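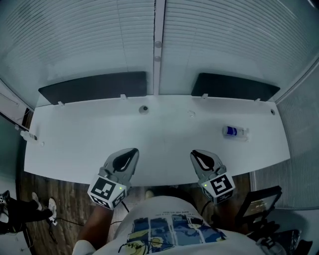 Keeping Medicines at Home: Storage and Cleanup Tips

The bathroom cabinet is a poor place for most medicines. Steam from the shower gets into bottles every time they are opened, and tablets can soften or crumble well ahead of the date on the label. A bedroom drawer or a high kitchen shelf works better, as long as it is away from the stove, the dishwasher and the window.

Keep everything in the package it came in. The label has the dose, the lot number and the expiration date, and you will want all of them if there is a question later. If you use a weekly pill organizer, fill it from the original bottles and put the bottles back right away.

Take the cotton out of a new bottle and throw it away. It pulls in moisture once the seal is broken.

Going through the cabinet

Twice a year is enough for most homes. March and the end of summer are easy to remember. Allow 20 minutes.

Take everything out and wipe the shelf with warm water and a little dish soap. Let it dry fully.
Check each date. Set aside anything expired, along with anything that has changed color or smell.
Look at eye drops and liquid antibiotics separately. Many have to be thrown out a set number of days after opening, whatever the printed date says. Write the opening date on the bottle with a permanent marker.
If a prescription was filled for 90 days and most of it is still there, ask the pharmacist before you refill it.

Getting rid of the old ones

A pharmacy take-back box is the first choice. If there isn't one nearby, mix the pills (don't crush them) with used coffee grounds or cat litter, seal the mix in a bag and put it in the household trash. Scratch out your name and prescription number on the empty bottle. A few medicines come with flush instructions -- follow the leaflet for those.

Inhalers should not go in the trash until you have checked with your local waste service. They can burst if punctured or burned.

Child-resistant caps slow a child down, and that is all they do. Use a latch or a lockbox as well.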